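Pourquoi les choses en métal se rayent-elles ?

Bonjour les curieux et les curieuses ! Prenez une casserole dans le placard de la cuisine (demandez d'abord, c'est plus prudent), retournez-la et approchez-la de la fenêtre. Vous voyez ces petits traits, ces ronds, ces taches un peu brillantes ? Une casserole neuve n'en a presque pas, une vieille casserole en est couverte, et entre les deux il y a toute une histoire de frottements que nous allons raconter tranquillement.

Frotter, c'est enlever un tout petit peu

Quand deux objets se touchent et glissent l'un contre l'autre, on dit qu'ils frottent. Vous frottez vos mains quand il fait froid, vous frottez la gomme sur le papier, et vos semelles frottent le bitume chaque fois que vous freinez à trottinette (vos parents s'en aperçoivent au moment de racheter des chaussures !). La gomme laisse des miettes sur la feuille. Ce sont des morceaux de gomme, arrachés par le papier. Avec le métal, il se passe la même chose, mais les miettes sont si petites qu'on ne les remarque pas. Il faudrait une très bonne loupe, et encore, par une journée de grand soleil.

Qui raye qui ?

Voilà une question que l'on se pose depuis très longtemps. Si vous passez l'ongle sur un morceau de savon, c'est le savon qui garde la marque. Si vous passez l'ongle sur une vitre, il ne se passe rien du tout. Le savon est plus tendre que l'ongle, le verre est plus dur. En général, la matière la plus dure raye la plus tendre, et c'est pour cela que les gens qui étudient les pierres les classent de la plus tendre à la plus dure. Tout en bas, on trouve le talc, qui s'écrase entre les doigts, et tout en haut, au numéro 10, le diamant.

Mais alors, me direz-vous, comment un torchon bien doux peut-il rayer un évier ? C'est qu'il y a souvent un petit passager caché dans le torchon : un grain de sable, rapporté du jardin sous une chaussure ou tombé d'une feuille de salade. Le grain de sable est minuscule, mais il est très dur, et le torchon le promène partout en appuyant dessus. Pauvre évier !

Le fond s'abîme avant les bords

Mon voisin d'atelier, Anselmo Moura, répare des boîtes à outils, des arrosoirs et toutes sortes de récipients en tôle. Quand on lui apporte une boîte, il regarde toujours le fond en premier. Les outils tombent au fond, on les pousse, on les tire, on en cherche un qui se trouve évidemment sous tous les autres, et tout cela frotte. Les côtés sont plus tranquilles. Il a chez lui une boîte de la marque Plarkska dont le couvercle brille comme au premier jour, alors que l'intérieur ressemble à une patinoire un mercredi après-midi.

Et la peinture, dans tout ça ? La peinture est comme un manteau très fin posé sur le métal. Tant que le manteau est entier, le métal dessous est bien protégé de l'air et de l'eau. Si un coin heurte la peinture, elle peut se fendre, puis s'en aller par petits éclats. On dit qu'elle s'écaille, un peu comme la coquille d'un œuf dur. Le bord de la partie abîmée devient alors tout irrégulier, avec des pointes et des creux, et on dirait une côte sur une carte de géographie. J'aime beaucoup chercher des îles et des golfes sur les vieux volets, c'est une occupation que je vous recommande pour les jours d'attente.

Mat ou brillant ?

Un métal bien lisse renvoie la lumière dans une seule direction, comme un miroir. Quand il est couvert de rayures fines qui partent dans tous les sens, la lumière rebondit un peu partout et la surface paraît trouble, comme s'il y avait des nuages dedans. Pourtant, il arrive aussi qu'un endroit usé soit plus brillant que le reste. C'est ce qui se produit quand le frottement est très doux et revient très souvent au même endroit : il polit. Pensez à une poignée de porte ancienne, toute luisante là où les mains se posent.

Regardez maintenant le fond de ce grand bac, entre les barres rouges et les barres vert foncé.
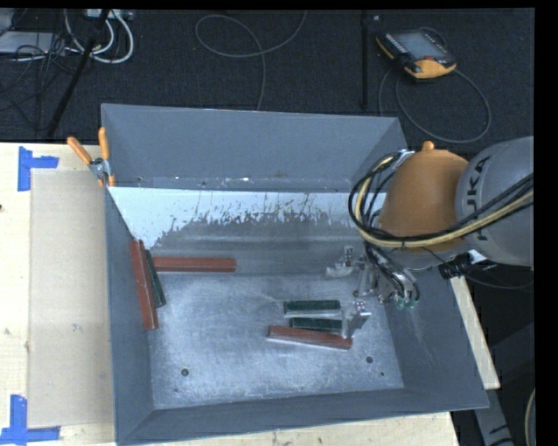 Au fond du bac, le métal est éraflé, avec des rayures en nuages et des zones plus claires.

Cherchez aussi la bande pâle, un peu bleutée, vers l'arrière. Son bord du bas est tout déchiqueté. Quelle forme y voyez-vous ? Un dragon, une chaîne de montagnes, la Bretagne ?

À vous de jouer !

Il vous faut 2 vieilles cuillères en métal dont plus personne ne se sert, un chiffon doux, une pincée de sable fin et une lampe de poche.

Éclairez d'abord le dos des cuillères en tenant la lampe bien penchée, presque couchée. Les rayures qu'on ne voyait pas apparaissent d'un coup ! Dessinez-les sur une feuille.

Frottez ensuite la première cuillère avec le chiffon tout seul, pendant que vous chantez une chanson entière. Pour la seconde, mettez le sable dans le chiffon et chantez la même chanson (à la même vitesse, pas de triche). Rincez, essuyez, rallumez la lampe et comparez avec vos dessins.

Évitez de vous frotter les yeux tant que vous avez du sable sur les doigts, et lavez-vous les mains quand vous avez fini. Surtout, n'essayez pas avec les beaux couverts de mamie, ni avec la voiture, même dans un tout petit coin !

Les mots à retenir

Frottement : ce qui se passe quand deux surfaces glissent l'une contre l'autre.
Éraflure : une marque peu profonde, faite en surface.
S'écailler : partir par petits éclats, comme une vieille peinture.
Polir : rendre lisse et brillant en frottant doucement.

En octobre, nous parlerons de la rouille. Mettez déjà un vieux clou dans un verre avec un peu d'eau, posez-le sur le rebord de la fenêtre et prévenez toute la famille qu'il ne faut pas le boire.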